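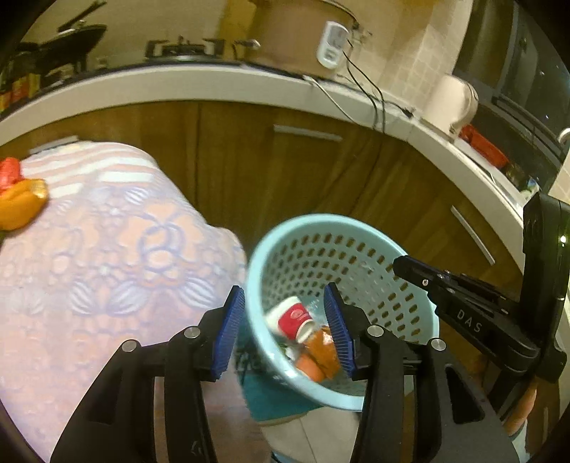
Hand-held grippers and the turquoise basket, in the kitchen at Flerkell

Posted July 2, 2023

I'd been trying to get onto one of the Flerkell open days for ages, so when a place came up for the Joswood site I said yes before I'd even looked at the trains (two changes and a replacement bus, thanks for asking). It was so worth it though!

The bit I'd come for was Padico, their tidying project. The idea is to teach robots household jobs without dragging a robot into the house. People do the job themselves, only they do it with a gripper in each hand, black jaws with squishy-looking blue pads on the ends, and a camera mounted on each one. What the camera records is pretty much what a robot would see from its own wrist, and the way the jaws move gets stored along with it. Later on the lot goes into training. I'd read the write-up last November and got lost halfway through the maths, but five minutes of standing in a kitchen cleared it up.

And it's a proper kitchen, which I loved. Brown cupboards, a wok on the hob, rice cooker on the counter, flowery tablecloth. I was expecting white benches and tape on the floor! The job was table clearing: get the rubbish off the table and into a plastic basket next to it. Paper cups, wrappers, that sort of thing, with bits of food mixed in among it all. The team were very keen on the mess. Their first attempt used wooden blocks, and the trained model was brilliant with wooden blocks and hopeless with a crisp packet.

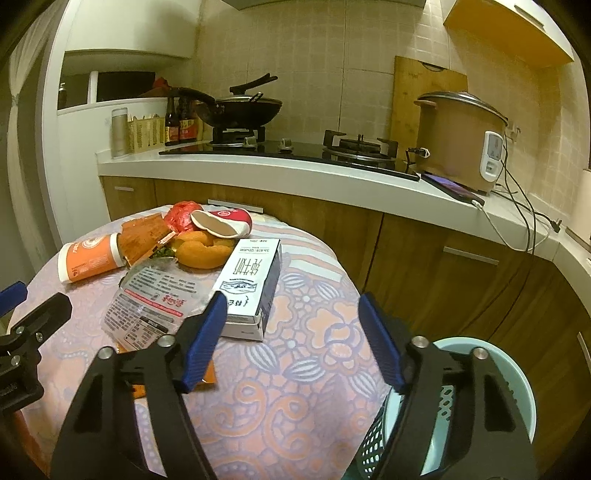
Then we got to have a go, and oh dear. Your brain wants to use fingers and you haven't got any. I chased one cup round the table for what felt like a week. Crumpled plastic is worse, you think you've got hold of it and it sort of sighs out of the pads. The trick, according to the woman running our group, is to come in low and slow and close the jaws later than you want to. She also told me off (nicely) for swinging my arms about, as fast swings blur the video and they end up binning the take.

Over coffee they talked us through the result they're proudest of. They trained one version on 30 hours of recordings from a single kitchen, and another on the same 30 hours spread over 11 kitchens. Both went onto the same two-armed robot in a room neither had seen. The single-kitchen one finished 3 of its test tables and the mixed one finished 9. Same amount of work, much better spread! Somebody asked how many tables they'd tried and it was 11 each, so not a huge test, and they said as much.

I asked what still goes wrong. Flat things, mostly, and anything see-through. There's a follow-up called Peixoto looking at touch sensing in the pads, but that was behind a closed door and all we got was a poster.

Practical stuff if you're thinking of going: wear flat shoes, you're on your feet nearly the whole time. Lunch isn't included and the café at Joswood station shuts early. Book the morning group if you can, ours ran over and we missed most of the questions at the end.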